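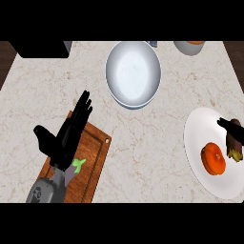
Two hands is a luxury, according to the note stuck to my budget sheet this morning, and we could get through all of next year on one good arm and a bench vise. I've been chewing on that with my coffee. It's a fair thing to say to someone who wants to spend most of the equipment money in one go, so let me write down where I've landed before we send anything to purchasing.

4 October 2022

Kitchen task, equipment planning, second pass. (First pass is in the old notebook, mostly crossed out.)

The one-arm case first. One arm, one hand, half the cabling, half the spares, one controller. We could be running in January with money left over. The trouble is the task list we all agreed on. Hold the vegetable, bring it to the board, steady it, do something to it. A vise will steady an eggplant exactly once and then you have a different vegetable! I went down the list last night and kept putting a little 2 next to things, and by the end of the page there were a lot more 2s than 1s. In sim we've been working with both hands from the start, one over the board and one over at the plate, and I'd hate to throw that out and go back to a one-sided setup just to make a spreadsheet look nicer.

So I'm still for two arms. What I've changed my mind about is the hands.

The first pass had us buying two of the Kullberg five-finger hands straight off, plus a spare, and that was greedy. The lead time alone is silly, and whichever hand we get, somebody is going to crash it into the counter in the first month (me, probably). New idea: buy one Kullberg hand for the right side, where the grasping of round and long things happens, and put a plain Josness two-finger gripper on the left to begin with. The left mostly has to hold the board still or push things along it. When we know more, we buy the second hand. Counterargument, which I'll put down before somebody else does: the policies we train in sim assume matching hands, and every week with mismatched ones is a week we aren't testing what we trained. I don't have a good answer to that. Maybe we rent the second hand for the first stretch? I've asked Kullberg whether they do rentals and haven't heard back.

Counter and props. This is the part I enjoy and it costs next to nothing, so of course I've spent too long on it. The sim counter is a very fancy veined marble. We are not buying marble. Rugemalira sells laminate offcuts with a printed stone pattern, and the stone supply place wanted 1259 for a real slab, delivered, which made me laugh out loud in the office. The printed one is 190 and I can lift it by myself. I do want the veins, though, because if the camera side gets confused by brown lines on a pale surface I want to find that out on the bench too.

For the small stuff I made a list straight off the sim layout so that the real table matches:

a wooden cutting board with a groove around it and a hole in the corner for hanging
one large white bowl, deep
one flat white plate with a bit of a rim
a light gray cup or small bowl, whichever we find first
something black and boxy for the back left, can be an actual appliance with the cord cut off
round orange thing for the plate
eggplant, or a rubber one

All of that together I've put at 114, and I rounded up because we will break the plate. Buy three plates. Buy the same three plates, please, last time we ended up with a different rim height on every one and I lost an afternoon to it.

Fake food or real food? I go back and forth. Rubber eggplants are all the same weight and slightly sticky, and the skin on a real one is slick and taut and a hand slides right off it if you come in too high. I'd say rubber for the long unattended runs and real for anything we plan to show people. Groceries then become a running cost, and they need their own line, or they end up on my personal card again.

Safety things I forgot the first time around: a light curtain or at least a fence on the open side, two e-stops (one by the desk, one by the door), and a proper base. The old base plate flexes. I put a dial indicator on it and leaned on the column and did not like what I saw. Sekasar quoted 800 for a welded stand with leveling feet and holes drilled to our pattern, and I think we just say yes to that. It's the one quote in the pile that hasn't gone up since summer.

Computing: nothing new. The machine we have is fine for the number of sim scenes we run at once, and I refuse to let a graphics card sneak into this budget again. If the training side wants one they can write their own page.

Training time, though, I do want to flag. Somebody needs to learn the hand before it gets bolted on. Kullberg includes a setup day if you buy through them directly, and it vanishes if you go through a reseller, so the cheaper reseller price isn't really cheaper. Worth an email to purchasing before they helpfully switch the vendor on us like they did with the torque sensor.

Order in which I'd spend, if we only get part of the money:

Stand from Sekasar, counter top and props. Now, out of what's left this year.
Fence and e-stops. Before any arm is powered, no arguing.
Both arms, same model, same firmware, one order.
Right hand.
Left gripper, or the rented hand if that comes through.
Spare fingertips. A whole bag of them.

To the author of the sticky note: I did price your version, and it's further down the sheet in green. If the second arm gets turned down I'll take one arm gladly and we'll redo the task list, starting with everything marked 1. I kept that page.

Still open. Does the fence fit with the desk where it is? I measured and got two different answers. Can the stand come up the freight elevator in one piece or does Sekasar need to split it? Also ask whether the holes can be drilled for both the two-finger gripper's cable exit and the big hand's, they come out on opposite sides and I don't want to be on the floor with a hand drill in January.

Laminate sample is on my shelf if anyone wants to look at the veins. Please put it back.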